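Tire temperatures and the out lap at Clelano

I went back through my timing notes from the September test at Clelano, mostly to settle an argument with Raed Sleiman about out laps. His position is that a slow out lap costs nothing in a small formula car as long as the first flying lap is clean. Mine is that the front axle never comes up to temperature if you do that, and you pay for it in the first two corners.

The car was the Edard, same as last year, with the softer front bar. Track temperature was low in the morning and rose after lunch. We ran the same set of tires for both sessions, which is a weakness in the comparison, and Raed has pointed this out more than once.

In the morning Fenna Geerts drove six out laps. On the first three she kept the speed down on the back straight and did not brake hard until the last corner. On the other three she braked hard twice before the hairpin and once more at the end of the lap. Peak speed on the straight was 122 mph on the hard laps. The slow laps were well under that, and the front brakes came back noticeably cooler.

Front tire temperatures on the inside shoulder were higher after the hard laps. The center of the tread hardly changed. The rears were the same either way, and I put that down to the long right-hander doing most of the work on that axle regardless of what the driver does elsewhere.

What Fenna reported was understeer at turn one after a slow out lap, gone by turn four. After a hard out lap she had front grip at turn one but complained of a long brake pedal on the second flying lap. The Charvát pads we use do not like repeated stops from high speed without a gap, so that part did not surprise me.

Weaving made no difference that I could measure. I know everyone does it. It scrubs the surface and cleans off rubber after a slow lap behind traffic, but the carcass temperature stays where it was. Braking puts heat into the wheel, and the wheel puts heat into the tire, slowly. 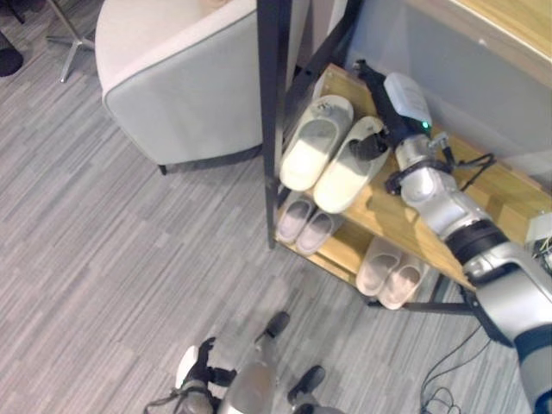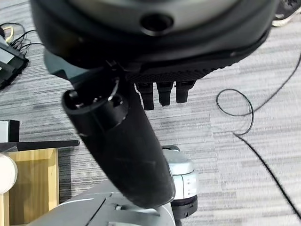
For the Plolirska round I would do two firm brake applications in the first half of the lap, then leave the pedal alone until the final corner. The pit exit there comes out before the fast section, so the first stop can be made early. Cold pressures should come down slightly if the morning is warm. I have not decided by how much.

Raed wants to repeat the whole thing with a fresh set for each session. The budget covers one extra set, so it will be the fronts only.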